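Category: Robotics / Field Reports
14 min read

4. The Open Day Sessions

4.1 Setting

The sessions reported in this section took place during the spring open day of the Stodholm laboratory in May. The two-arm station was the same one used in the controlled trials of Section 3, with the same grippers and the same controller settings. What differed was the audience. Visitors entered in groups, stood behind a low rope on the front side of the table, and could talk to the operator while the arms were moving. A total of 978 visitors signed the register, although many of them passed through without stopping at our station.

We had two reasons for running the station in public. The first was practical: the laboratory is expected to show its work once a year. The second was that our earlier trials had all been planned by the same people who wrote the task scripts, and we wanted requests from people who did not know what the system found easy.

4.2 Task and procedure

The task was tabletop rearrangement, set out as a small home office. Each session lasted 30 minutes. The operator, Dima Ghanem, began with a short talk on how the two arms share the table – the right arm has priority on its own half, the left arm on the other, and a strip in the middle is given to whichever arm asks first. Visitors were then invited to name an object and say where it should go. Requests were typed into the Flakik planner by the operator as spoken, with no rewording except to remove names.

Objects were everyday ones. We chose them to vary in height, weight and surface, and we included items with cables because the planner treats a cable as part of the object it belongs to. This had caused trouble in the Zoubi trials, where the cable model was switched off. Figure 4 shows both arms over the mat, with the right gripper just above a round white disc-shaped device and the left gripper holding the top back edge of a wooden box, which is tilted. The laptop and the mouse on its pad lie between them.

Box handling followed a fixed order. The left arm takes hold of an upper edge, tilts the box, checks the load at the wrist, and only then carries on with the move. If the reading is above the limit, the box is set down and the request is refused with a spoken message. Visitors tended to read the pause for the load check as a fault. After the second session we had the system announce the check aloud, and questions about it became less frequent.

4.3 Observations

Visitor requests were less precise than our scripts. Many used relations such as "out of the way" or "next to the computer, but not too close," which the planner has no direct term for. In such cases it fell back on a default spacing and the operator asked the visitor whether the result was acceptable. Most said yes. We do not treat these answers as a measure of quality, as people are polite to a host.

Two stops were triggered during the day. One came from a visitor leaning over the rope, the other from a lost network connection to the Pumum server. In both cases the arms held position and the session resumed after a manual reset.

Figure 4. Two-arm rearrangement on the tabletop station.

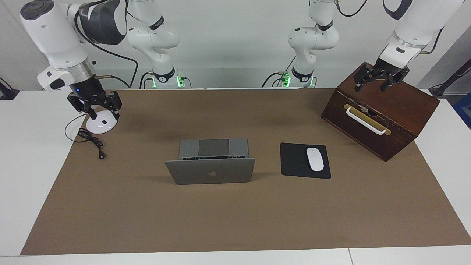 4.4 Limits of the public sessions

The open day was not a controlled study. Session groups differed in size and age, the order of requests was not balanced, and the operator's talk changed a little from group to group. We use the sessions only to describe the kinds of request people make, and we draw no success rates from them.

Related items
– Cable models for tabletop planning: notes from the Zoubi trials
– Shared workspace rules for two-arm stations
– Flakik planner: request format and defaults
– Visiting the Stodholm laboratory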